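Two Arms at the Return Counter: How Birkett's Catering Kitchen Is Changing

The central kitchen at Birkett sends out 2000 meals on an ordinary weekday, and most of the tableware comes back before three in the afternoon. Until August, every tray was emptied by hand. The kitchen now runs two-armed sorting stations supplied by Vunen, and the operations manager, who has overseen the site for nine years, agreed to discuss what the change has meant for the 23 people on the return shift.

"The work was never difficult, but it was hard on the shoulders," the manager said. "Staff lifted cups off trays for four hours at a stretch. Our sick leave records showed where that led."

The stations were first tried in simulation, using models of the kitchen's own cups, trays and pots. Shift leaders were invited to review the trials and asked for several changes, among them a slower approach to anything standing upright. "They knew which items tip," the manager said. "The engineers did not, and they were willing to listen."

No positions were cut. Six employees moved to meal assembly, and others were trained to supervise the stations, a role that carries a higher pay grade -- a point the staff representatives at Prusska, the parent company, had insisted on. The manager acknowledged that the move did not suit everyone. "Some people liked the return counter because they could talk while they worked. Supervising two stations is quieter, and a few have asked to go back to the dish line."

Scheduling has been the harder adjustment. The Wednesday shift, which also handles returns from the Flarira site, still relies on manual sorting for the last hour, and the manager expects that to continue through the winter.
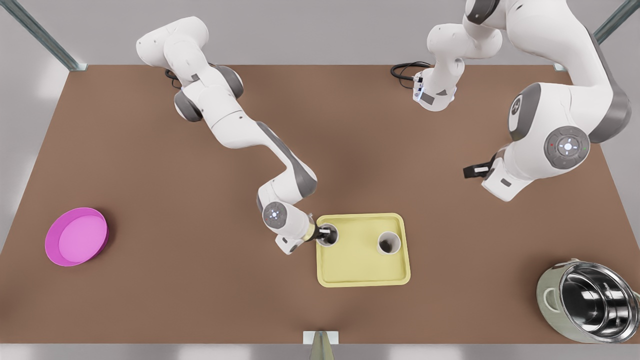 Can staff stop a station themselves if they see a problem?

Every person on the shift is authorized to stop a station at any time, and a supervisor must check it before work resumes.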